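Chapter 4
Display Pieces and the Small Bakery

Most of what a bakery makes is sold and eaten within a day. A display piece is different. It is baked to be looked at, it may stay in a window for weeks, and it usually brings in no money of its own. This chapter covers how such pieces are planned, costed and built, starting with the dough.

4.1 Live dough and dead dough

Bakers divide display doughs into two groups. Live dough contains yeast. It rises, browns well and looks like bread, but it also moves in the oven, so fine detail is lost. Dead dough contains no yeast. It is made from flour, syrup and sometimes a little fat, and it holds a cut edge almost exactly.

A large figure normally uses both. The body is built from live dough, where some swelling does no harm, and the face, hands, leaves or lettering are cut from dead dough and attached after baking. Students who try to make the whole figure from one dough tend to choose live dough, and then wonder where the nose went.

4.2 A town contest

The bakery at Florkley, which we will return to in Chapter 6, entered a spring window contest in April with a lighthouse made of bread. The owners, a couple trading under the name Emer, had 10 days to prepare. The tower was baked in 16 rings, stacked over a wooden post and joined with a thick sugar paste. Rye flour gave the dark bands and plain wheat the light ones.

Their records show a materials cost of $617, most of it for test bakes. The first 2 towers leaned because the rings had been stacked before they were fully dry. The third stood straight and was still in the window when the contest closed.

4.3 Drying

Drying takes longer than baking and is often left out of the schedule. Moisture trapped in the center of a loaf will soften the crust from inside, and mold follows. Pieces should be dried in a low oven, turned, weighed and dried again until the weight stops changing. Record each weighing. Only then should the surface be sealed.
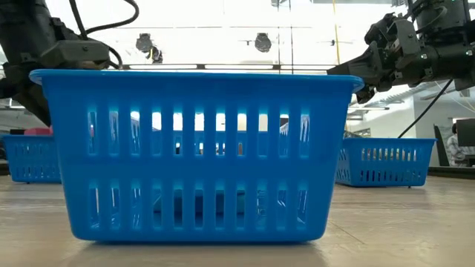 A reviewer at Uniyal objected to this order of work, arguing that thin parts such as leaves and rope should be sealed on the day they are baked and that waiting only gives them time to crack. We have kept the order as it stands for thick pieces. Exercise 4 asks you to test both methods on a braided border.

Key terms: live dough, dead dough, sugar paste, test bake

Comments (3)

Skestora
Does the syrup in 4.1 have to be corn syrup? Ours is plain sugar and water and it works fine.

breadandbutter
The link to Exercise 4 goes to Chapter 5.

tinloaf
We weigh ours every morning before opening. Rye takes the longest by far.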